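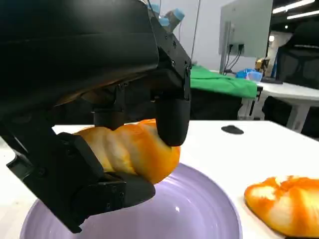
Subject: Re: left hand won't let go – grip fault
Date: December 20, 2021

Same fault on our Skara cell, started in August. Twice a week maybe. Hand closes fine, open command goes out, status comes back "open" – fingers stay put. Wrote to Woronen, no reply yet.

> Anyone else seeing the hand report open while
> it's still closed? Ours did it after around
> 2,000 cycles. Restart clears it. Vulport driver,
> stock settings.
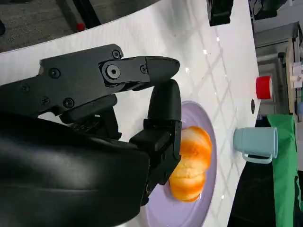 Hand, plate pick, close view.

Restart clears it here too but dont reach in first. Ours let go late, 93 seconds after the command, with the arm already moving home. Cut power at the wall, then touch it.

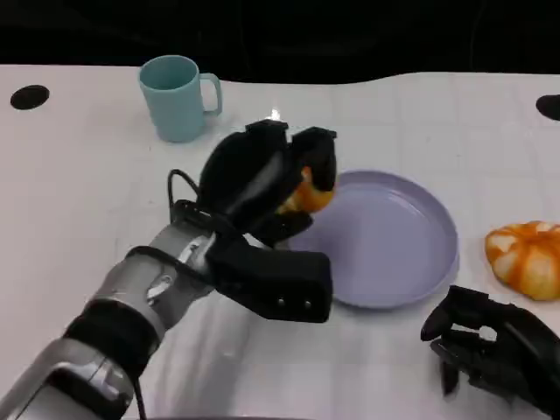

The force limit is my main suspect. We had it at 980 in the config and the driver seems to ignore anything set after startup. With the item held right over the rim of the plate like that, a late release means it drops on the edge, or the hand drags the plate along. Seen both.
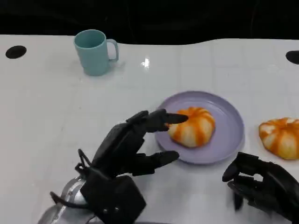 Also check the cable loop at the wrist – ours was rubbing. Swapped it, went 2 days clean, then teh fault came back. So probably not only the cable. Will send logs tonight if the list takes attachments that big.

Recent threads:
- Piątek build: e-stop wiring
- Vulport driver drops status messages
- Wrist cable part numbers?

List help | Contact list owner | Back to top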